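August
By the Grodberg kit room

Getting mud out of football kit without ruining it

I've washed the kit for our Sunday side in Wisbridge for 2 seasons now, which comes to a frightening number of socks, and I still get messages every week asking how I shift the mud. So I'm putting it all in one place!

First, let it dry. I know it's tempting to chuck the whole bag straight in the machine when you get home, but wet mud just spreads and clogs up your filter. Hang everything over the fence or the bath, leave it overnight and knock the worst off with a stiff brush in the morning. Turn the socks inside out and back again over a bucket — you'll be amazed what falls out (half our goalmouth, usually).

Rinse in cold water next, never hot. Then rub in some washing-up liquid or a bar of plain household soap, paying attention to knees and cuffs, and leave it for half an hour before it goes in at 30. No fabric softener. It makes the shirts feel lovely for one match and after that they stop letting the sweat out.

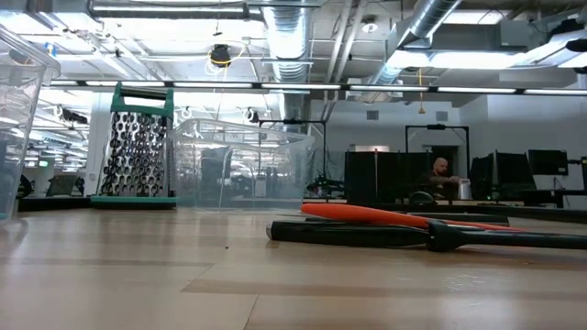
Soap is where I've saved us the most money. I buy big hard bars, because they last for ages and I can't stand the gel things. For a soak you want it in flakes, though, so I grate it, and any old box grater will do. A tall steel one with a plastic handle over the top is easiest on the wrist, and if it has a flat base like the green one in the photo it's less likely to skid off when you're leaning on it. Keep it for soap only, mind. I did a bit of cheddar on mine once and the toast tasted of Monday wash day.

Two handfuls of flakes in a bucket of warm water, stir till they've gone, let it cool right down and in go the white shorts. Leave them till bedtime. Grass stains want a dab of white vinegar first, and give them a good rinse before the soap or it goes all curdy.

Numbers on shirts are the other thing people ask about. Wash them inside out, keep them off the radiator and don't iron over the print. Our number 43 shirt went through my tumble dryer in the first season and the 3 has been peeling ever since.

Boots next time, if I ever get the studs out of mine.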